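Section 4: Teaching Your First Task by Remote Control

Welcome back! If you have worked through Section 3, your Hallar hand controller is paired with the Motasgate software and you are ready for the part most people enjoy. In this section you will guide the arm through a task yourself, in the practice room, and save what you did as a demonstration. Please don't rush. Vasanthi Shetty, who wrote the first version of these lessons, used to tell new operators to spend a whole morning just moving the arm through the air, and we still think that is good advice.

1. Open Motasgate and choose Practice Room from the Cinell menu.

2. Wait for the status light on the controller to turn steady green.

3. Pick the room view, so you can see the whole bench before anything moves. 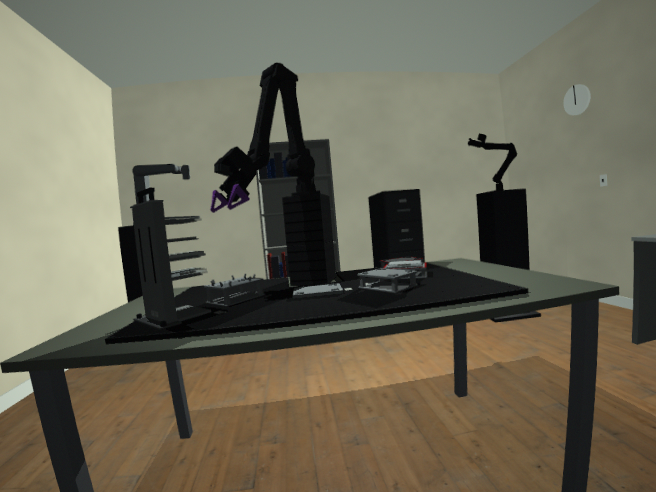

The room view is where you plan your route, and a few quiet minutes spent here will save you a good many do-overs later on. Turn it slowly and look for anything tall that the arm might have to go around -- the tower with its stack of four trays at the left end of the mat is the one that catches most beginners. Trace the path with your eyes, out and back, before you touch the controller.

4. Hold the grip switch halfway in. The arm follows your hand only while the switch is held.

5. Bring the gripper over to the plate, keeping it well up until you are above your target.

CAUTION: Do not squeeze the grip switch all the way. A full squeeze is read as an emergency stop, and your recording will be lost. 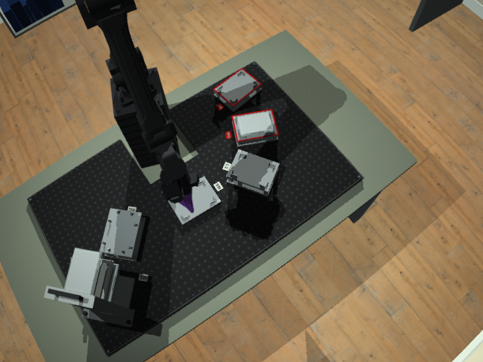
6. Lower your hand gently. If the arm seems to lag, stop and let it catch up (chasing it only makes things worse, as we have all learned!).

7. Switch to the wrist view for the last little stretch.

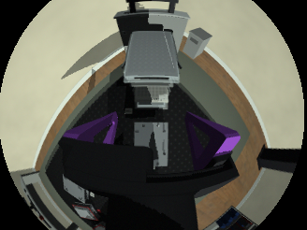
8. Press Record, carry out the task at an easy, even pace, and press Record again to finish.

NOTE: Small wobbles are perfectly fine. Long pauses are more of a nuisance, and you can trim them afterward with the Cheung editor, covered in Section 6.

9. Name your demonstration and save it. Repeat steps 4 through 8 until you have 52 good ones.

If the software shows message 213, the controller has drifted. Set it flat on the desk, count to ten, and start again from step 2.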